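Plarovby Household Help > Kitchen > Small appliances

Simple two-dial microwave - how do I reheat leftovers without ruining them?

Posted by Meesuk, Jan 8, 2022

Hello all! After years with a microwave that had more buttons than my phone, I've gone over to one with just two dials, and I love the look of it, but I'm struggling with plain old leftovers. Rice comes out like gravel at the edges and soup is boiling on top and chilly underneath. I've been turning the bottom dial to 5 minutes and leaving the power all the way up, the way I did with the old one. Is there a knack to it? Also, the timer is very hard to set for anything short. Thank you in advance, and sorry if this has been covered before (I did look!).

2258 views

Nilico
turn the power down. and stir it

Kiros Gidey
Welcome to the two-dial club! My mother cooked with one of these for most of my childhood and I've never wanted anything fancier, so let me ramble a bit. Five minutes on full is an awful lot for one bowl of anything. Try medium for two minutes, stir, let it stand a minute, and then see how it feels in the middle before you give it more. Rice wants a spoonful of water sprinkled over it and a plate on top - loose, so the steam can get out. Soup just wants stirring, more often than you'd think.

Mine is laid out with power on the upper dial and time on the lower one, with a round button underneath, and I expect yours is much the same:
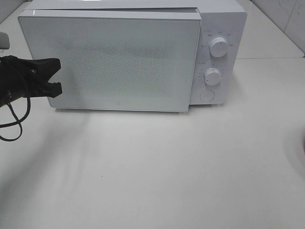

Setting a short time

On a lot of dial timers the trick is to turn well past the time you want and then come back to it. If I need one minute I go up to 5 or so first and then ease back down. It still won't be exact to the second, but for soup it hardly matters.

Closing the door

Give it a proper push till it sits flush all the way along. If yours won't start, try that before anything else. And do turn the timer back to zero when you take food out early, or it may carry on with nothing inside the next time you shut it.

Let us know how the rice goes!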